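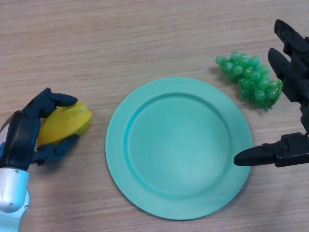
Teal plate and plastic grapes on the table.

Annual condition check, two-seat taildragger, Nelwood strip
Checked 2010-06-02, tach time 2,404 hours
Owner's own notes, to go with the logbook entry

I fill this in as I go, with greasy fingers, so forgive the style. Items are marked OK, FIX or WATCH. My inspector, Rafail Mavromatis, signs the real paperwork. These are my comments for the next person who has to take the cowling off (probably me).

ENGINE

1. Compression, all 4 cylinders: OK. Number three was the low one again, same as last year, but well inside limits. We did it warm this time and the needle sat a lot steadier.

2. Oil and screen: OK. Cut the filter open, spread the pleats out, ran a magnet through it. Nothing to write home about. Sent a sample off anyway.

3. Spark plugs: FIX, done. Two of the bottom ones were fouled with lead. Cleaned, gapped, rotated top to bottom. I know some of you lean aggressively on the taxi out and swear by it. I've started doing it too, so let's see what they look like in December!

4. Exhaust: WATCH. There's a gray streak at the left rear joint. Rafail went over it with a mirror and found no crack, so it got a new gasket and I'm to look again after ten hours. I pulled the heat shroud off the muffler while I was there, which took most of a morning and three kinds of screwdriver. Please don't skip this one. Cabin heat comes straight off that muffler.

5. Carb heat cable: OK. Full travel, a little cushion at each end. Lubed.

6. Engine mount: OK. No cracks, no chafing where the primer line crosses. I moved the clamp up a touch.

FUEL

7. Tank vents: FIX, done. Mud dauber in the right one. I wear out my welcome saying this at the club, but put the covers on.

8. Gascolator: OK. New bowl gasket, bowl cleaned, safety wired. First attempt at the wire was ugly and I cut it off and did it over.

9. Fuel caps: WATCH. The left seal is getting hard. Ordered a pair from Drakos, who quoted me 17 dollars for the two and then called back to say they were out. Still waiting.
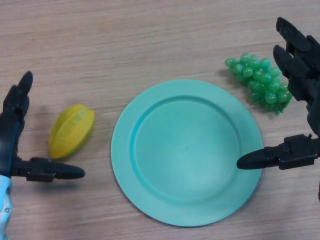

Same table, with the yellow star fruit left of the plate.

CONTROLS AND AIRFRAME

10. Aileron and elevator cables: OK. Ran a rag down every inch I could reach and nothing snagged. Pulleys all turn. Check them with the controls moving, one person in the seat and one with a flashlight. Eftychia Theodorakopoulos sat in for me and waggled the stick for the better part of an hour without one complaint.

11. Trim: FIX, done. Indicator was off by a good bit. Full nose down on the lever was not full nose down at the tail. Adjusted, then checked again from outside.

12. Fabric: OK. Punch tested at the usual spots, top of the wings and the turtledeck. There's hairline cracking in the paint near the left strut fitting. It's paint only, but I drew a pencil mark at each end so we'll know if it grows.

13. Seat rails and stops: OK. Grabbed the seat, latched it, and yanked like I meant it. Did that in every hole.

14. Belts: WATCH. The right shoulder harness is fraying just a hair where it rubs the bracket. Legal, says Rafail. I don't love it, and I'm going to price new ones before the fly-in at Sasturville.

GEAR AND BRAKES

15. Tires: OK on the left. The right has some tread left but it's wearing on the outside shoulder. Swapped it around on the rim.

16. Brakes: FIX, done. New linings both sides. Bled from the bottom up, finally got a firm pedal on the second try. Used up my last can of fluid.

17. Tailwheel: FIX, done. Here's where my shimmy was coming from! The steering springs were tired and the pivot bolt was worn. New bolt, new springs, greased it until it came out the top. Taxied it up and down the grass and it tracks like it's on rails.

PAPERS AND LOOSE STUFF

Registration, airworthiness certificate, weight and balance: all in the pouch. The useful load comes out at 400 pounds on the current sheet, so two big guys and full fuel is not happening, however short the trip is.

ELT battery: in date, tested in the first five minutes of the hour like you're supposed to.

Fire extinguisher: gauge in the green, bracket tight.

Still open: fuel cap seals, harness, recheck of the exhaust joint. Oil report too, whenever it shows up. If you borrow her before I've crossed those off, call me first. The Liva hangar phone rings through to my house after six.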